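# Viro parallel gripper – fault notice and replacement jaw carrier kit

**Applies to:** Viro two-finger grippers with controller firmware 5 and earlier
**Kit:** VR-1422
**Supplied by:** Frandsen, from the Valtholm parts store

## Summary of the fault

Affected grippers can report "closed, part present" when the fingers are open and holding nothing. The cell then carries on with the cycle, and the arm moves to the place position without a part. On cells with a downstream press or clamp, the false signal also releases the interlock that waits for the part.

The fault was first logged at the Trerov assembly site in January. The gripper there had stopped with its fingers at full stroke after a drive fault, and the controller went on sending the last good position value. No alarm was raised at the pendant.

## Cause

The jaw carrier is moved by a spindle, and finger position is worked out from the motor encoder. A coupling joins the motor to the spindle. If the coupling slips, the motor turns and the encoder counts, but the fingers do not follow. The controller has no second reading to compare with the first.

Firmware 5 and earlier also hold the "part present" bit through a drive reset. A slipped coupling followed by a reset therefore gives a steady, false signal that looks normal in the log.

Couplings with a plain bore are affected. Couplings with a keyed bore are not, although the firmware change still applies to them.

## Safety

- Do not use the "part present" signal as the only condition for releasing a press, clamp or guard lock.
- Do not clear the fault by jogging the fingers from the pendant with a hand inside the cell. A slipping coupling can grip again without warning and the fingers will close at the set force.
- Isolate the drive and wait 30 seconds before touching the fingers or the carrier.
- A gripper that has shown the fault once must not go back into service on its old coupling, even if it passes the check below.

## Checking a gripper

1. Remove any part and open the fingers fully.
2. Set the closing force to 50 N.
3. Place the test block from the kit between the fingers and close.
4. Read the position value. It must match the width stamped on the block to within 0.5 mm.
5. Open, reset the drive and read the "part present" bit. It must be off.

If step 4 fails, the coupling has slipped. If only step 5 fails, the coupling is sound and the firmware needs changing.

The check can be rehearsed in the Viro simulation package. The gripper model includes a "lost coupling" option, which freezes the fingers while the encoder count runs on. Use it to confirm that your own cell program stops. Several of the programs sent to us for review did not – they read the bit once, at the start of the move.

## Contents of kit VR-1422

| Item | Qty |
|---|---|
| Jaw carrier with direct position sensor | 1 |
| Keyed coupling | 1 |
| Sensor lead, screened | 1 |
| Carrier screws, with thread lock | 4 |
| Stamped test block | 1 |
| Firmware file and fitting sheet | 1 |

Fingers are not included. Existing fingers fit the new carrier without changes, but must be set to zero again after fitting.

## Fitting notes

Load the firmware before connecting the new sensor. The older firmware reads the sensor input as a tool-change request and will open the fingers at power-up.

Route the sensor lead on the side away from the motor cable. Leads run together gave position noise during bench tests, enough to trip the new comparison alarm (E30, "position mismatch"). The alarm limit can be widened in the settings, though we advise against it on any cell with a press.

Mark the carrier with the label supplied and enter the kit number in the machine record.

## Ordering

Order by kit number and quote the gripper serial number. Kits for units with a plain-bore coupling are free of charge while the notice is open. For keyed units the firmware file alone is sent. Old couplings should be returned to Valtholm in the bag provided, unopened and uncleaned.

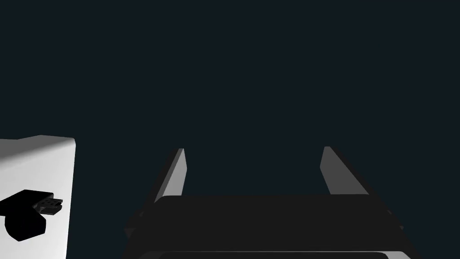
*Simulation view from behind the gripper: fingers open, nothing held.*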